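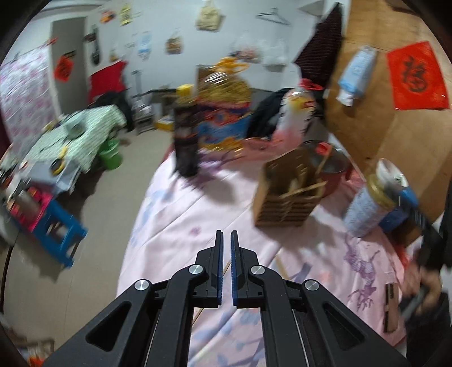

Household goods on the bed in the second home, with the box of chopsticks and the red pot behind it, May.

Ilus Home Sorting Project, Hakthorpe
Second progress report to the Wostetti Fund
Prepared by Tetteh Kwofie

Work done in this period

In May we continued the sorting of household goods with older tenants who will move to smaller units. In this period 22 homes were finished and two are still open. In both open homes the kitchen goods are the slow part, and for this reason I write mostly about them.

In the second home the kitchen is very narrow, so we agreed with the tenant to use the bed as the sorting place. It has a pale pink sheet with flowers and birds, and small things are easy to find on it. The chopsticks and other wooden sticks stay together in one cardboard box. A red pot with a metal lid, a tin with a blue and white label and some bottles were on the bed at the same time, next to a blue box with gold decoration on the top. Dark clothes were also there in a heap. I have asked the team to keep clothes for a separate visit, as we lose time when we change from one kind of thing to another.

The tall wooden cabinet with the red 福 paper on its face will go to the new unit. The tenant wishes that the paper remains on it during the move, and I have written this on the instruction sheet for the carrier, Khunthong Removals. The white and blue carton on the top of the cabinet is not yet on our list.

Spending

From the grant we have used $1751 until now. Of this, $354 was for cartons, tape and labels, and the rest was for van hire and the travel of the helpers. The cost of cartons was higher than in our plan. We now collect used ones from the grocery shop in Hakthorpe, which the tenants also prefer – they are smaller and not so heavy when full.

Difficulties

The main difficulty is bottles and jars that are already open. The carrier does not accept them, and many tenants do not want to throw them out. Our present practice is that the family takes them by car. Where there is no family with a car, I have no good answer yet and I would be glad for your advice.

Next period

We will finish the two open homes and begin with the clothing visits. I will send the receipts for the van hire together with the next report.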